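Teleop demos in sim: arm drifts when I go for small objects

Tutia Community Help > Demonstrations and remote control
Posted by gravelbike, 6/21/22

Hi all, I've been collecting demos for a pick task and I'm stuck on something that's probably dumb. I drive a two-armed robot in simulation with a pair of hand controllers. Big reaches are fine. The minute I try to line up on something small, my real hands are in a comfortable spot but the gripper ends up a bit off to one side, and I spend the rest of the demo nudging it back. Then I train on those demos and guess what the policy does? It nudges. It hovers near the object and wiggles like it's thinking things over.

My setup is the Grirndale room, both grippers in front of the pink cabinet.
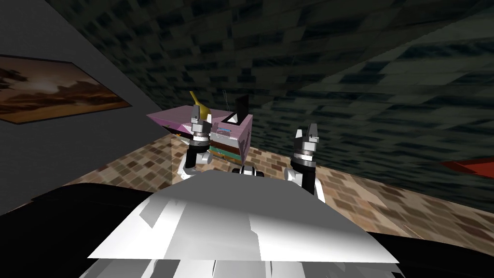 Main view, both arms up at the cabinet

I have 140 demos so far and I threw out 16 where I hit something. I'm on the default scaling, one to one, hand to gripper. I tried moving slower and it helped a little, but each demo got really long and my shoulders hate me. Should I turn the scaling down for the whole thing? Or keep it and just clean up the recordings afterward? I also only really look at the main view — there's a close one at the gripper but I find it confusing to steer by.

lonthorpe_lee

Use the clutch. Let go, move your hand back to where it's comfy, grab again. Fixed it for me.

Pendo Makori

The clutch is part of it, but I'd start with the scaling. Don't turn it down for the whole demo or you'll be cranking your arms forever just to cross the room. Put it on a button! I keep one to one for the reach and drop to a third once I'm near the object. In Akl you can bind it to the left thumbstick click, and I think the menu is under Input, then Motion (it moved in the last update, so poke around if it isn't there).

About the wiggle. If your demos are full of tiny corrections, the policy has no way of knowing you didn't mean them. I had a set of 70 that looked fine on playback and trained terribly, and when I plotted the gripper position it was all little zigzags in the last stretch before the grasp. I re-recorded the whole lot with a short pause before closing and a lighter hand on the controller, and the next policy went straight in. One of my old demos ran 3,593 steps, by the way, and most of that was me dithering next to a mug.

I wouldn't smooth the recordings afterward unless you replay every one of them in the sim. Smoothing can shift the gripper just enough that the grasp misses, and then you've got a demo of a miss with a success label on it.

And please give the close view another try. It's horrible for the first hour, I know. Everything is tilted and half of what you see is the underside of something. What helped me was to stop steering toward the object and start steering so the object drifts in between the two fingertips. If it's sitting off past the right finger, like the little DNA model is in this one, I roll the wrist a touch first and then come in. 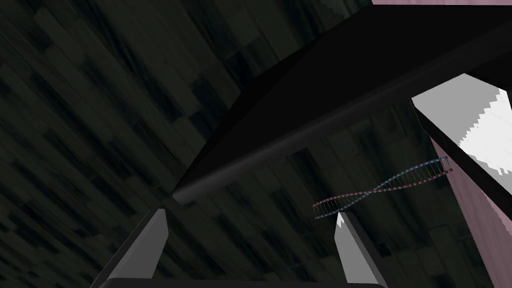
oddsock: Does the roll go into the recorded actions too, or just the position? I've been keeping my wrist locked this whole time because I figured less to learn was better.

Pendo Makori

It all goes in, position and rotation both. Locked is fine if your objects always show up facing the same way. Mine don't, so I let the wrist move and just try to do it early in the reach, about the same point every time.

gravelbike

Okay, scaling on a button is so much better, thank you! I did a dozen new ones tonight and the last bit before the grasp is way calmer. Still hate the close view. I'm going to redo the old demos before I train again, and I'll post the plots here once I work out how to export them.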